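Home | Shop | Paint & Finish | Small Storage | Delivery | Contact

Werstead Table Paint, Soft White

Hi, Genalyn Lumbao here, I run the little shop at Jolidville and I mix this one myself. I started making Werstead after my sister gave me a kitchen table with orange varnish all over it and I couldn't find a white that didn't go yellow on me by September. It took 11 tries (my garage floor still shows most of them) and I finally got a water-based paint I'd happily put on anything people eat off.

It comes in a 900 ml can for $41, and one can gave my six-seater two full coats with a bit left over for a stool.

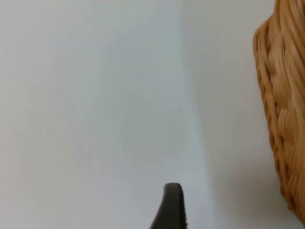

You don't need a primer on bare pine or old latex paint. Shiny varnish is different, so give it a good scuff with fine sandpaper first, wipe it down, and let it sit until the dust is gone. I like a foam roller for the top and a cheap brush for the legs. Thin coats! I know it's tempting to slop it on and be done by lunch, but thick coats stay soft for days and then your placemats stick.

Leave four hours between coats and a full week before you put anything heavy on it. After that it takes a damp cloth and dish soap just fine. Please don't use scouring pads on it, I've had those phone calls.

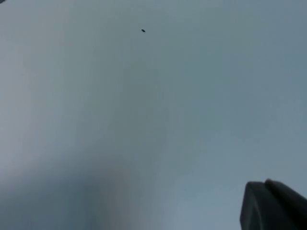
Now, color, because that's what most of you email me about. I do Soft White and a gray called Negi, and people order one and then worry it should've been the other. Light does funny things to any big flat area, and a cool gray with a hint of blue can go quite murky in one corner and almost milky in another, so paint a scrap board and carry it around the room from breakfast to dinner before you decide. Sample pots are on the Paint & Finish page and they keep for ages with the lid pushed down tight.

If you want a harder finish for a desk, go over it with Tondeck clear wax once the week is up. It's sold separately, item 855.

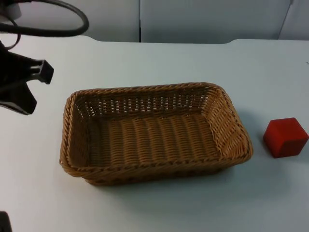 Woven basket on a white tabletop.

Comments

Efren Dagdag: Does it work on metal legs? Mine are powder coated.

Genalyn: Scuff them well and try a patch first, Efren. I've only done it on one bench but it held!

Kristine Lumanlan: Two coats on my craft table and the glue gun drips peel right off. Love it.

Bram Coppens: Mine needed three coats over dark walnut, so order extra.

We use cookies to remember your cart. Accept | Settings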